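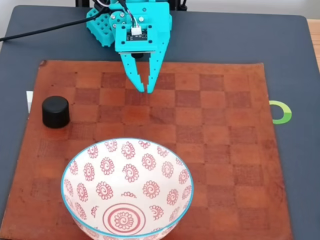 About Unuris

Unuris is a small robotics workshop in Sullwood. We teach robot arms to handle the kinds of things people keep on their tables at home, and we spend at least as much time working out why they drop them. We love this work! A lot of what we know came from one bad afternoon, so that's the story we tell first.

The April fault

Our second gripper, Negussie, had been running well for weeks. Then one afternoon in April, a little after 3, it closed on a ceramic bowl and kept closing. The software believed the fingers were still open. The rim cracked, a piece went across the room, and Bezawit Teshome, who was standing closest, hit the stop button. Nobody was hurt, but it shook us up.

It took us 16 days to find the cause. Augustina Frimpong went through 3,661 logged grasps and found 181 where the finger position froze for a moment before catching up. Every one of them came while the arm was reaching far out to the left. A connector on the gripper's circuit board was being tugged by its own wires, just enough to lose contact, and our code filled the gap with the last good reading. So the fault had been there the whole time, and we had been papering over it ourselves.

What we changed

The wires now have slack and a clamp of their own. If a position reading goes missing, the motor cuts out and the arm waits for a person. Asnakech Abdella also wrote a small watchdog program called Mirnomon, which compares motor current with finger position and stops everything when the two disagree. It was jumpy at first (it once stopped us over and over before lunch) and we still tune it. We'd take a jumpy one over a sleepy one any day.

We also moved the stop button, marked a line on the floor, and made safety glasses the rule whenever glass or ceramics are out — visitors included.

Who we are

Bezawit started the workshop and runs the test bench. Augustina looks after the logs. Asnakech writes control software, Zewditu Fikre designs and prints the gripper parts, and Mekdes Feyisa teaches our evening classes, where the cracked bowl gets passed around with its sharp edge taped over.

Come and see us

Classes are open to anyone 16 and up, and you don't need to have built anything before. We publish our fault reports too, the embarrassing ones included, and we'd really like to read yours. If your gripper has done something strange and you can't work out why, write to us — Zewditu will probably ask for a picture of your wiring.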